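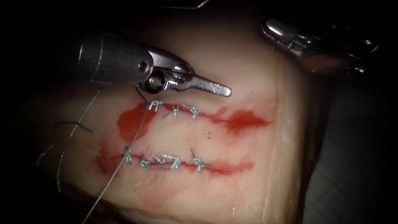 The stitch that must be cut out again

Aishwarya Kandasamy has taught suturing at the Sunildale skills laboratory for 17 years, and in this time she has thrown away nearly everything her students made. She finds nothing sad in this. When I visited her in December, she was making tea in the small kitchen next to the teaching room, and she began to talk before I had found my pen.

"People ask me what is the most difficult part," she said. "They expect me to say the knot. But the knot you can learn at home on a shoelace, or on the handle of a drawer. The difficult part is to respect the tissue. A shoelace does not tear when you pull too much."

For that reason she moved away from foam and silicone early in her career, and prefers that her students work on real tissue as soon as they can hold the instruments without thinking. She cuts it to rectangular pads, pale and rather firm, and makes the incisions herself. The standard exercise has two of them, running side by side across the pad, and the learner has to close both with interrupted stitches.

I asked why two and not one long cut, which would give the same amount of practice.

"Because the second one is the answer to the first," she said. "You close the first one, you see what you did wrong, and the next is waiting there, only a little lower. You don't need to come back next week. On one long cut the student goes on with the same mistake until the end."

An interrupted stitch, for readers who do not sew skin, is a stitch that stands alone. The thread goes in on one side, comes out on the other, is tied and is cut. Then everything begins again a little further along the wound. A running stitch is faster, and most beginners wish to learn it first. Kandasamy makes them wait.

"If one interrupted stitch is bad, you take out one stitch. The others stay and do their work. With a running stitch everything depends on everything. It is a beautiful technique, I use it, but for a beginner it hides the problem. You pull the thread and the whole line looks nice for a moment."

She likes the learners to begin in the middle of the wound and to work outward. Many of them come with the opposite habit, starting from one end like someone closing a zipper. Then the two edges do not meet properly at the far end and a small fold of extra tissue remains, which she calls by its usual name, a dog ear. With the middle closed first, she told me, the eye has something to measure from, and each new stitch divides what is left.

The thread she gives out is braided and has a bluish color. She tried several others before. One was cheap and very stiff, and it kept the memory of the packet, so that every student was fighting with small curls. Another was almost the same color as the pad.

"I could not correct it! I was bending over the table with my glasses on my forehead and I could not find the stitches. With the silver-blue one I see the knot from where I stand. I see if it is sitting on the cut or beside the cut. It should be beside, always to one side."

About the tails, the short ends which remain after cutting, she has strong opinions. If they are too short, the knot can open. If they are too long, they lie down over the next stitch and get caught in it. She does not give a length to her students, although they always ask for one. She prefers that they look at the ends of the neighbor stitch and make the new ones match.
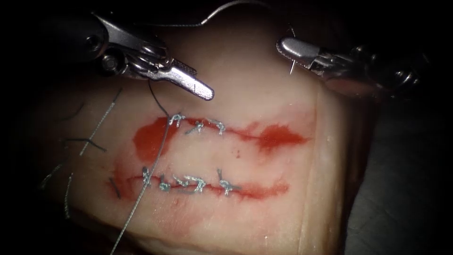 The needle is the other thing on which she spends a large part of her first lesson. It is curved, and it wants to travel along its own curve. A learner who pushes it straight ahead makes a hole larger than necessary and can bend the needle. "Turn, don't push" is written on a card above the sink, in her handwriting, and I noticed that somebody had copied it also on the lid of the sharps container.

"You must know where your needle is at every moment," she said. "Also when you are not using it. Especially then. I stop the student in the middle of a knot and I say, where is the needle? If they have to look for it, we start the stitch again."

Is she a strict teacher? She thought about this for some time. She said that her first group in Allberg, where she worked before Sunildale, was afraid of her, and that she regrets it, as frightened people hold the instruments too hard. One can see it in the work afterward. The edges of the wound are pulled over each other, and the tissue between the stitches stands up in small hills. Now she speaks less during the exercise and keeps most of her comments for the end.

The session lasts four hours, with one pause. This sounds long, and it is. By the third hour, she says, the shoulders come up and the breathing becomes short, and the stitches get further apart without the student noticing. She does not prevent it. She wants them to see their own tired work next to their fresh work, on the same pad if possible.

Last year 68 people passed through the course. Some were surgical trainees, some were nurses, and a few came from veterinary practice. The veterinary people, in her opinion, are the quickest to accept the material. "They don't mind that it is moist, that it moves, that it has a smell after lunch. The others need one afternoon to stop making faces."

We spoke also about the light, a subject I had not prepared. Kandasamy is not satisfied with most teaching rooms, where the light comes from the ceiling and is the same everywhere. She wants it strong on the pad and dark around it. Wet tissue under a strong lamp shines, and so does metal, and this is unpleasant in the beginning. But the learner must get used to reading a surface that shines. Her advice is to move the head a little and let the reflection walk away from the wound. She showed me this with a wet saucer under the kitchen lamp, and it is true that a small crack appeared that I had not seen before.

Her colleague Naidu, with whom she shares the room, likes everything bright from wall to wall. They have discussed it for years. The compromise is that the person who teaches first in the morning decides for the whole day, and both of them now arrive very early.

I wanted to know what she looks for when she picks up a finished pad. She starts, she explained, with the distance between the stitches, then the distance from each stitch to the edge of the cut. These two should be similar. After this she presses lightly on both sides of the wound with her fingers and watches whether it opens. Only then does she look at the knots. Students are often disappointed by this order, having given all their love to the knots.

"A nice knot in the wrong place is a decoration," she said.

She also looks at the parts where no one has been working. The surface of the pad away from the incision tells her how the instruments were carried. Small marks, little bumps, a place where a tip has rested too heavily: she will find all of them and ask.
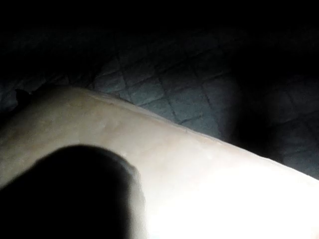
A pale, smooth surface seen from very near, with diamond-stitched gray fabric behind.

At the end of the session comes the part which gave me the title of this article. Each student takes scissors and forceps and removes every stitch, one after another. The knot is lifted, the thread is cut on one side close to the surface, and it is pulled out so that the outside part does not travel through the wound. Kandasamy considers this as important as closing, and she says it is the part most often taught in a hurry, by someone who has already put on a coat.

Before I left I asked if she had ever kept one. She has photographs of some, she said, but the tissue itself does not wait. There was a pad made by a nurse in the Mesa group, who had failed the exercise twice and came back in spring. On the third attempt both incisions were closed evenly from end to end.

"I looked at it for a long time. Then I gave her the scissors."

The next course at Sunildale begins after the winter break. Participants should bring their own reading glasses if they use them, and cut their fingernails the evening before.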